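Maintenance and Setup of a Pair of Hand-Held Grippers
Project report, Group 14 – Dilek Karabulut, Bogdan Dudek, Maximiliano Sepúlveda 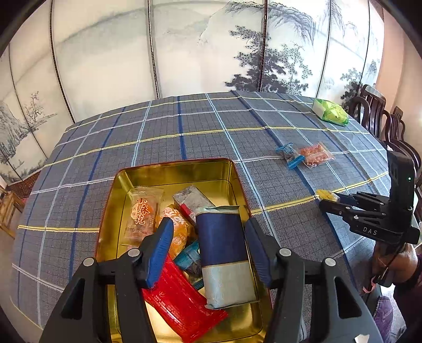
Figure 1. Left and right grippers at the snack tin, jaws of the near unit open around a navy package.

1. Task

Our group took over two hand-held grippers from last year's students. The job was to get both units opening and closing the same way, replace worn parts, and write a service routine that the next group can follow. Our supervisor was Vichien Ongart. We call the station Tandport, after the name on the old binder.

2. Condition at handover

The binder listed 1,868 closing cycles for the left unit and nothing for the right. The left jaws had play at the pivots, and the two pads did not meet evenly at the tips. The right unit closed well but its cable pulled on the connector whenever the wrist turned. Both sets of pads had a film on them from handling plastic wrappers.

3. Work done

Pivots. We took the left linkage apart, cleaned the pins and put in new bushings. The round caps go back on last. Bogdan tightened the first set too far and the jaws would not open on their own, so we backed the screws off until the links moved freely and then marked them with paint.

Pads. The ribbed pads were washed in warm soapy water and dried overnight. Alcohol made one old pad go hard at the edge and we do not recommend it. Pads should be changed as a pair.

Cable. On the right unit we left a longer loop at the wrist and tied it to the body – the connector no longer carries any load.

Jaw alignment. Close the jaws on a strip of paper and pull. If the paper slides out on one side, loosen that pad, press it flat and try again.

4. Test

We used wrapped snacks because the crimped ends slip easily and the packages differ in size. The deep metal tin also shows whether open jaws have enough room beside the item. Large flat packages were the hardest, as a jaw tends to meet the rim first. After more than 2,000 cycles on the left unit we found no new play at the pivots.

5. Service routine

Before each session: wipe pads, check caps, check the cable loop.
Every 10 sessions: wash pads, repeat the paper test.
When play is felt at the tips: replace all bushings on that unit.

6. Open points

The right unit still needs a cycle log. Spare bushings are in the drawer marked Ilero, and the screw size is written inside the lid.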